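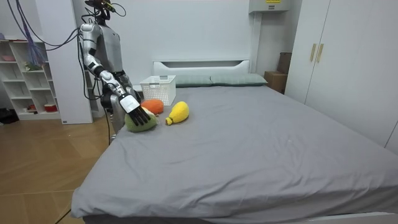
Annapurna Arumugam asked whether the Eddale word list keeps regional terms apart from standard ones. It does, from this release on: each entry has a region field, and entries without a region are left blank.

Contents
The Eddale list holds names for bedding and household linen, taken from printed mail-order catalogues. There are 1,775 entries in all. Of these, 1,144 have a definition and the rest have a headword and source only.

Vol. 2, p. 35

The page reference above shows the form used in the source column: volume, then page. Issue numbers are given only for the Ouali catalogues, which were not bound in volumes.

Fields
headword – as printed, including hyphens
variant – other spellings, split by semicolons
region – county or blank
source – volume and page
note – free text, up to 200 characters

Known problems
"Coverlet" and "counterpane" are treated as separate headwords, though several catalogues use them for the same item. "Bolster" has two entries by mistake; the second will be removed in August. Fitier page numbers restart in each section, so a page may match more than one place. 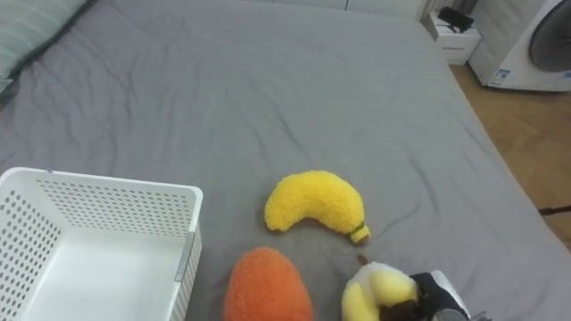 No. 4, p. 12

Format
One UTF-8 text file, tab-separated, with a header row. Line endings are LF. Sort order is by headword, ignoring case. The Curano import script expects the columns in the order given – do not move them.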